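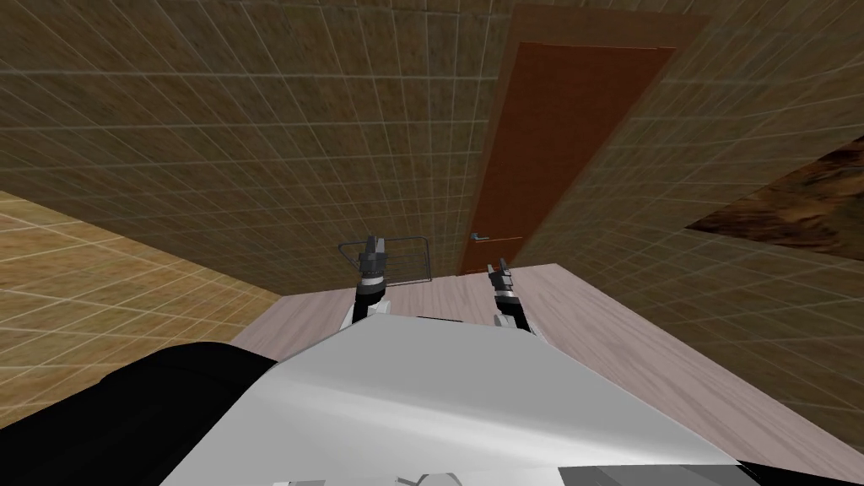 Clustemley Clinic Uptake Table

One row per clinic session, with first and second doses given, age band and postcode district. The file holds 880 rows from 17 clinics in the Clustemley and Paquette health areas. Last updated 28 Feb 2020.

Columns: session_id, clinic, age_band, district, dose_1, dose_2, notes

Collected by Lucie McIntyre and Wayne Cormier from the paper returns. Age bands follow the clinic forms, so the oldest band is open-ended. Blank cells mean the return was not filled in. They should not be read as zero.

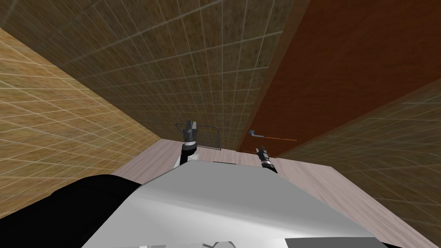
Can the table be used to work out a vaccination rate?
Only with a population count from elsewhere, as the file records doses given and has no figures for residents.

Known problems: 21 rows from Voltotmont have no age band. Two clinics changed their names in July and are listed under the new ones.

Corrections go to Darlene Després.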